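Teaching by remote control in the simulator — my arm keeps missing the start of the task

Help Board > Robot Learning > Demonstrations

urnholm_steve
posted 7/7/19

Hi all, I'm trying to teach a simulated arm a simple reach-and-grab by driving it myself with a hand controller. I'm using the Skurkis office world, the one with the desk and monitor, and I view everything through the wrist camera. I've recorded 5 runs so far and the arm copies the reaching part fine. Trouble is, when I play back what it learned it sits there at the beginning for ages, sort of trembling, and then it goes. Sometimes it never goes at all. I've turned the learning rate up and down and it makes no difference. My log says 3119 frames if that matters. Am I driving it wrong or is this a settings thing?

Grasso
2 replies in this thread

You're driving it wrong, sorry! I did exactly the same for weeks. I bet you hit record, then put the headset straight, then find the buttons, then start moving. All that sitting still goes into the data, and the arm learns that the right thing to do at the start is nothing. Go into your recordings and trim the front of every one up to the first real movement. Do the ends too while you're in there, but leave a little pause after a grab so the fingers have time to close.

Also five runs is really not a lot. I'd want plenty more, and I'd start them from different spots — a bit left, a bit high, turned some — so it doesn't panic when it's off your usual path.

ultetwood_bench

Just use a real arm and push it around by hand, way easier. Simulators are a waste of time imo.

pixelmitten

Grasso is right about the trimming. I'd add that you should look at what your wrist view has in it on the first frame. I work in an office world too, and this is one of my starting poses. Fingers open, desk off to the right, and most of the view is plain brown floor. If you sit still with a view like that, every frame is the same and there's nothing to tell the arm it's time to go. I swing toward the desk right away and slow down once the thing I want is well in view.
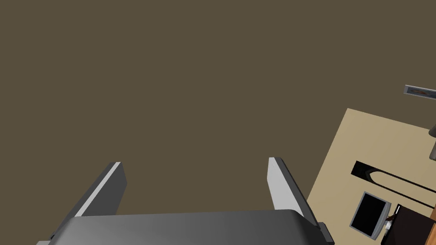 What I'd do next, in order

Trim the recordings you already have and retrain before changing anything else. Then add a second camera that looks at the whole desk, if your setup lets you (mine is fixed up high and I wouldn't go back). Then record new runs, and throw away any where you stopped to think. Put the learning rate back to whatever it was, too!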